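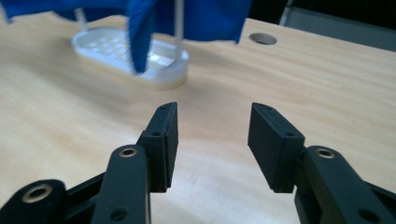 Drivska Shot Log is a table of basketball shot attempts from a regional men's league, kept by hand from game recordings. One row is one attempt. Free throws are stored in a separate file. Shot positions are given in feet from the center of the rim, and the court drawing that comes with the plotting script uses a pale blond wood background with faint wavy grain, close to the tabletop in the photo. Set background=none to turn it off - the grain makes light gray markers hard to read.

Coverage

The current release holds 50 games. Teams are Wetico, Jansen, Ikau and Drivska. Playoff games are included and carry the flag po=1. Preseason games from September were logged but are left out, as lineups were not recorded for them.

Columns

game_id: integer, unique per game
period: 1 to 4, overtime starts at 5
clock: seconds left in the period
team: team name
shooter: jersey number, not player name
x, y: position in feet
value: 2 or 3
made: 0 or 1
assist: jersey number, blank if none
po: 0 or 1

Logging rules

A shot that draws a foul is logged only if it goes in. Tip-ins count as attempts. Heaves from behind half court are kept, so filter on y if you want clean three-point percentages. Where the foot position could not be settled from the recording, the value follows the official score sheet.

Known problems

In 7 games the clock was not visible for part of the second period. Those rows have clock=-1. Assists for Jansen home games look low against the other teams, and the scorer there may have used a stricter reading. Do not compare assist rates across teams without checking this.

Suggested use

Shooters with fewer than 30 attempts should be pooled by team. The sample script drops anyone under 10 before it draws a chart.

Maintenance

Logging by Siebe Visser, checks and script by Kristof Michiels. Last updated May 2, 2018. Send corrections with game_id, period and clock, one per line.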